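工作台小窍门:Kistholm 桌面臂套件与 Trarkiline 仿真包的摆放、标定和日常使用

整理:Irja Honkanen
更新:2018年6月18日

适用范围:Kistholm 二代桌面臂,两指平行夹爪,腕部相机支架;Trarkiline 仿真包家用版。一代臂的腕部法兰孔距不同,凡涉及支架的条目不适用。工业版仿真包的菜单名称有差异,功能位置基本一致。

本页收的是厨房、杂物间和小工作间里用得上的做法。安装手册已经写清楚的内容不再重复,手册写得含糊的地方补了几句。条目按实际操作的先后排,也可以跳着看。

一、开箱之前先量台面

台面高度。套件默认的台面高度是 905 毫米,底座垫片按这个高度配。自家台面偏高或偏低都能用,但仿真包里的台面参数要改成实测值。量的时候从成品地面量到台面上沿,地垫不算在内。很多人量完就填,忘了台面前沿有一道挡水边,夹爪从前方进入时会先碰到它。挡水边单独建一个长条体,高度取实测值再加一点余量。

台面深度。底座夹具需要从台面后沿伸进去一段。后沿贴墙的台面要用侧夹,侧夹不在标准套件内,在 Kauppinen 店里要另外订。侧夹分左右,订货时说明站在台前看夹在哪一侧。

吊柜下沿。肘关节抬到最高时会超过多数吊柜的下沿。先在仿真包里把吊柜画成一个整块,不必画柜门。把手可以不画,但要把把手凸出的厚度算进整块里。

插座位置。电源线从底座后方出,弯折半径偏大。插座在底座正后方的,建议换到侧面那一个。延长线不要从工作区下面穿过。

二、底座固定

先把夹具拧到手紧,再放臂体,再上力矩。顺序反过来,底座会朝先拧的一侧偏,偏得不多,但标定时每次都要补。

夹具与台面之间垫随附的橡胶片。石材台面用厚的那一片,木质和层压台面用薄的。两片都不要叠用。

固定完成后用手推肩部。台面本身会晃的,先处理台面。抽屉柜改的工作台尤其要注意,抽屉全部推到底再测,测完拉开最上面一层再测一次。两次的末端位置差得明显,说明柜体受力变形,需要在后面加撑条。

拆下来清洁再装回去,位置总会差一点。在台面上贴两小段美纹纸,沿底座边缘对齐,装回时对着纸边放。美纹纸每隔一段时间换一次,放久了不好撕。

三、在仿真里把场景搭出来

搭场景时常见的毛病是画得太细。用于检查碰撞的场景,只要外形尺寸对,颜色和材质无关紧要。先放大件:台面、侧墙、高柜、吊柜。再放中件:收纳架、隔板、挂板。杯碗之类最后放,而且只放动作真正会经过的那几件。

每放一件大件,切到腕部视角看一次。全局视角下看着间距充裕的位置,到了腕部视角里经常会发现某个面离手指很近。侧面贴着高柜工作的布局都有这个问题。
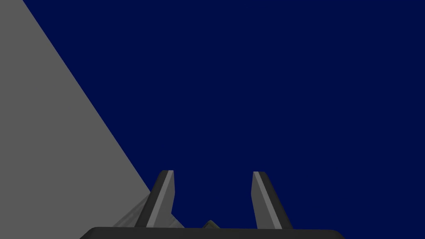

腕部视角的俯仰角默认跟随末端姿态,这一项不要改。为了看得舒服把视角锁成水平,之后读出来的间距就对不上实物。需要另一个角度时新开一个观察窗口,原来的保持不动。

背景颜色可以在显示设置里换。深色背景下浅色部件的边线清楚,适合看间隙;部件颜色偏深时换成浅背景。颜色设置只影响显示,不写入场景文件,换一台电脑打开会恢复默认。

单位统一用毫米。从别处导入的柜体模型常用英寸或米,导入后整个柜子缩成一个点或者大得看不到边,都是单位问题。导入对话框底部有单位选项,默认是“自动”,手动指定更稳妥。

场景文件另存时写上房间名和日期后的序号,例如“杂物间_03”。软件的自动保存只留最近一份,覆盖后找不回来。

四、夹爪零点

夹爪每次断电后要重新找零。找零时手指之间不能有东西,也不要用手去扶。听到电机换向的声音之后再等几秒,状态灯常亮才算完成。

仿真里的夹爪零点与实物要对齐。做法如下:

1. 实物夹爪全开,用卡尺量两指内侧的距离,量指尖和指根两处。
2. 两处读数相同,直接把数值填进仿真包的“最大开口”。
3. 两处读数不同,先查指座螺钉。左右各松半圈,夹爪闭合,再拧紧,重新量。
4. 仍然不同,按指尖的读数填。抓取薄件时指尖先接触,以它为准误差小一些。
5. 实物夹爪闭合,看指尖有没有透光。透光的一侧在指面上贴随附的薄胶片。

指面胶片是耗材。抓玻璃杯、瓷碗用软片,抓木料和纸盒用硬片。软片抓木料磨得很快,边角起翘后会粘住小件,松爪时把东西带偏。

指面沾了油,用中性洗涤剂擦,擦完用清水布再过一遍。不要用酒精擦软片,表面会发硬。油污渗到指座缝里的,拆下手指清理,不要往缝里喷清洁剂。

五、贴着侧面走直线

高柜旁边、冰箱旁边、水槽隔断旁边,都属于贴侧面作业。做法是给侧面加一层安全厚度,让规划器把柜子当成略宽一些的柜子。安全厚度的下限建议取 11 毫米,低于这个值,腕部转动时指座的外角会擦到。

设安全厚度时只加朝向夹爪的那一面。六个面都加,台面也会跟着变厚,夹爪就放不到底。

路径先慢速跑一遍,速度滑块拉到最低一档。跑的时候看两个窗口:左边放腕部视角,右边放俯视。腕部视角里侧面的边线应当平稳移动。边线突然转向,说明规划器在那一点翻了腕,需要在前面加一个中间点,把姿态固定住。
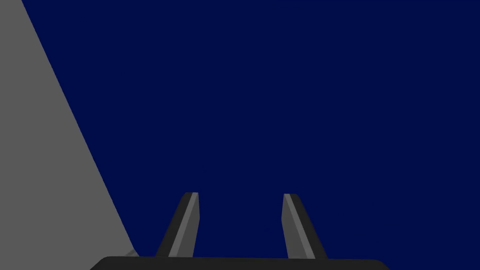

中间点不要加得太密。相邻两点太近,臂会一顿一顿地走,托盘里有液体时容易晃出来。一般在转弯前加一个、进入工作位之前加一个就够。确实需要更多的,把中间点类型改成“经过”,臂到了附近就转向下一点,不停顿。

夹爪空走时保持张开还是闭合,两种习惯都有。Rawiri Pirihi 在 Irkska 的维修点负责返修件,他的建议是空走闭合,理由是张开时两侧都要留间隙。但到达工作位后需要多一步张开动作,狭窄处张不开。贴侧面作业时按目标位置的宽度决定:目标位置宽于全开尺寸的,闭合走到再张;目标位置窄的,提前张到所需宽度,一路保持。

侧面反光强的,例如不锈钢冰箱门,腕部相机的自动曝光会跟着变。仿真里看不出这个问题。实物调试时把曝光锁定,锁之前让相机对着工作面停一会儿。

六、工作面的纹理与识别

仿真包家用版带一组台面贴图,有素面、石纹和木纹。用途有两个,一是看着接近自家环境,二是检查腕部相机的识别会不会受纹理干扰。只做碰撞检查的,用素面就行,窗口刷新也快一点。

木纹贴图的方向可以转。自家台面木纹朝哪边,贴图就转到哪边。识别细长物件(筷子、铅笔、焊条)时,物件方向与木纹接近平行,边缘检测容易漏。避免的办法是在台面上铺一块素色垫,垫子的尺寸也要画进场景里,厚度按实测填。

实木台面随湿度变形,换季时台面高度会有变化。用尺量一次,差值超过说明书给的容限就重填。Irkska 靠水边的几户反映,9月里变化最明显,之后趋于稳定。

隔板、搁架这类悬着的平板,下面的空间要单独检查。俯视图里平板把下面全挡住了,只能靠腕部视角看。把夹爪移到平板前下方,视角斜着朝里,看板下有没有漏画或者多画的东西。板下贴着墙放的扁平物件最容易漏,画框、日历、温度计都算。 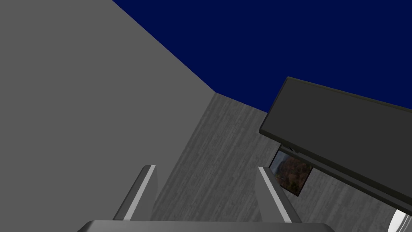
七、搁板下方取放的步骤

1. 先确认搁板下沿到台面的净高。净高要大于夹爪高度加上被抓物件露出手指的部分。
2. 在搁板外侧设一个等待点,夹爪与搁板前沿错开。
3. 从等待点水平进入,途中不改变高度,也不改变腕部姿态。
4. 到位后闭合夹爪。闭合力从最低档开始试,抓不稳再逐档加。
5. 抬升量尽量小,离开台面即可,然后原路退出。
6. 退到等待点之后才允许转腕。

第三步和第五步最容易被规划器“优化”掉。规划器会认为退出的同时抬升更省时间,于是指座碰到搁板下沿。把这两段的类型设为“直线锁定”,规划器就不再改。

搁板本身有倾斜的(很多旧架子前高后低),净高按最低处算。场景里的搁板也要照着斜,不要为了省事画成水平。

圆形器皿放在搁板下时,手指接触的是弧面,闭合后器皿可能会转一个角度。带把手的杯子受影响大,把手转过来会顶到侧墙。办法是先让一侧手指靠上杯壁,再闭合另一侧,动作类型选“单侧靠贴”。这项功能在二代臂上要升级固件后才有。

八、仿真通过后的实物试运行

仿真里没有碰撞,实物仍然要试。顺序如下。

空载慢速。工作区里放好柜体、搁板等固定件,不放杯碗。手放在急停旁边,从头跑到尾。

纸盒替代。用与真实物件外形相近的纸盒代替,盒里放一块抹布,增加一点重量。观察夹紧时纸盒有没有凹陷,凹陷明显就降一档。

真实物件低速。选不怕摔的先试,搪瓷杯、塑料盒都合适。玻璃和瓷器放到最后。

正常速度。从低速到正常速度之间至少停一个中间档。跳着加速,台面刚性不足的问题会一下子出现,不好判断是哪一段引起的。

试运行要记录。记录表不用复杂,写上场景文件序号、速度档、夹紧档和异常发生在哪一段。Chaimae Soliman 的做法是把表贴在吊柜门内侧,跑一次划一笔。出了问题翻表,通常能看到是从哪次改动之后开始的。

九、电缆整理

腕部相机的线沿前臂走,用随附的魔术贴固定,不要用塑料扎带。扎带勒紧后线皮在转动时反复受折,时间长了会断芯。

肘部留一个松弧。弧的大小以肘关节完全伸直时刚好不绷为准。留得太大,弧会垂到台面上,扫到东西。

仿真包不模拟电缆。场景里没有问题的转腕动作,实物上可能会把线缠住。腕部连续同向转动超过一圈的路径都要检查,在中间加一段反向回转。

线缆接头每月检查一次。看接头有没有松,听转动时有没有咔哒声。接头处发热就停机,送检之前不要再用。

十、厨房环境的额外处理

蒸汽。灶台和水壶附近,镜头会起雾。底座离灶台尽量远,条件不允许的,烧水时停机。镜头上的水雾用镜头布擦,不要用厨房纸。

油烟。关节防尘圈外面容易积油,两周左右擦一次。用微湿的布,不要让水流进关节缝。

面粉。揉面、筛粉的时候给夹爪套上防尘套。面粉进了指座导轨,夹爪闭合会发涩,清理需要拆导轨。拆之前拍照记下垫片的位置和顺序。

生食。套件没有食品接触认证,手指不要直接接触要入口的东西。抓容器、抓盒子可以,抓切好的肉和菜不可以。

热锅。指面软片的耐温有限,刚离火的锅和烤盘不要抓。

儿童和宠物。不在旁边看着时,断电。软件里的“暂停”不等于断电,暂停状态下臂仍有保持力矩,接到新指令还会动。

十一、工作间环境的额外处理

锯末对导轨的影响与面粉相同,防尘套必须用。吸尘时先吸臂体再吸台面,吸嘴不要碰镜头。

螺钉、垫圈等小件不要散放在工作面上。放进浅盒,浅盒画进场景。抓取浅盒里的小件对识别要求高,家用版的成功率不高,建议只用来搬整盒。

磁性零件盒不要放在底座旁边,会影响零位传感器。离开约 11 厘米以上即可,金属台面要再远一些。

喷漆、打磨期间停机并罩住。漆雾落在镜头上基本擦不掉,只能换镜片。

十二、常见现象和处理

现象:仿真里夹爪和物件重叠,但没有碰撞提示。
处理:检查物件的碰撞属性是否打开。导入的模型默认关闭。

现象:腕部视角里只看到一大片单色。
处理:末端离某个面过近,或者朝向了场景外。先看俯视窗口确认末端位置,再把末端沿自身轴线后退一段。

现象:实物末端总比仿真偏低。
处理:先查台面高度是否填了实测值,再查底座橡胶片是否用错。两项都没有问题的,做一次负载补偿,负载值把相机和支架的重量算进去。

现象:夹爪闭合后又自己松开一点。
处理:夹紧档过低,或者指面胶片过厚。换薄片后重新找零。

现象:路径最后一段突然变快。
处理:最后一点的速度没有继承前面的设置,在点属性里勾选“继承”。

现象:打开旧场景后搁板消失。
处理:旧版本的搁板属于装饰层,新版默认隐藏装饰层。显示装饰层,把搁板移到固定件层,另存。

现象:保存时提示路径含有不支持的字符。
处理:文件夹名里有空格或括号,改掉再存。中文文件名可以用,个别带声调符号的拼音不行。

十三、服务与配件

Trarkiline 家用版按年续费。停止续费后已有场景可以打开和查看,不能重新规划路径。打算停用的,先把路径导出成点列表,点列表可以直接在臂上运行。

上门场景测绘是 Kauppinen 提供的单独服务。测绘人员到家量尺寸,交付一个可用的场景文件。适合柜体不规则、墙角不是直角的房间。规则的厨房自己量完全够用,一个下午能做完。预约测绘之前把台面清空,吊柜里的东西不用动。交付文件里各柜体的名称是编号,收到后自己改成“高柜”“水槽柜”之类,后面找起来省事。

测绘交付后有 11 天的修改期,期内尺寸有误可以免费改。建议收到文件当天就抽几处复量,先量净高,再量夹爪进出方向上的宽度。其余尺寸差一点影响不大。

配件订货:软片和硬片按包卖,防尘套单只卖。镜片更换要寄回,往返期间没有备用件。手头有两台臂的用户可以互换腕部相机,换完要重做标定。

固件升级前先导出标定数据。升级失败的情况少见,但升级后标定值会清空。导出的文件与臂的序列号绑定,不能拿到另一台上用。

十四、对这套东西的使用评价

臂体的重复精度满足家用搬放。夹爪开口偏小,大号汤碗和宽口储物罐抓不了。指座外角做得比较方,贴侧面时吃亏,前面说的安全厚度多半就是给它留的。

仿真包的碰撞检查可靠,腕部视角与实物的对应关系准确,填对台面高度和零点以后基本可以直接用。界面上的问题是观察窗口的布局不能保存,每次打开都要重新排。贴图数量少,也不能导入自己的照片作台面。

对照明没有任何模拟,所有面都是均匀光。实物上由吊柜灯带、窗口侧光引起的识别失败,在仿真里查不出来,只能现场试。

不建议购买的情况:台面长期堆满东西;只打算抓食材;家里没有一块可以固定底座的稳定平面。

补充和更正

关于指面胶片,Abdul-Rahman Aryee 来信指出,硬片在低温车间里会变脆,冬天不采暖的工作间应全部换软片,磨损快就勤换。已核对,同意。

关于第五节的空走姿态,Lech Czarnecka 用的是半开,开口取全开的一半,到位后张开或闭合都快。试过,在等待点较多的路径上确实省时间,贴侧面的场合仍按原来的办法。

侧夹的左右定义,旧版页面写反了,现已改正。按旧版订错的,未拆封可以在店里换。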